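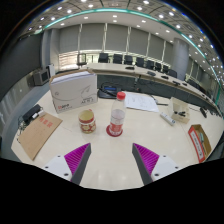 Coursework > Workplace Studies > Student Reports

February - by the Cusutley table group

What Collects on a Shared Table

Our project asked why the round meeting table at Cusutley is never free for meetings. We kept a log for 13 days and sorted every item as working, waiting or forgotten.

Drinks counted as working. One water bottle even had its own red coaster, more than most of us get at home. The A4 paper box was waiting - it had been waiting since before our project began. Loose sheets were the hardest to place, as each had a defender and no reader. The remote control went under forgotten after 9 people denied ever using it.

We tried one fix, a cardboard tray for small stuff. The small stuff moved in, and the tray stayed on the table.

Contact the course office | © Cusutley Student Projects | Back to top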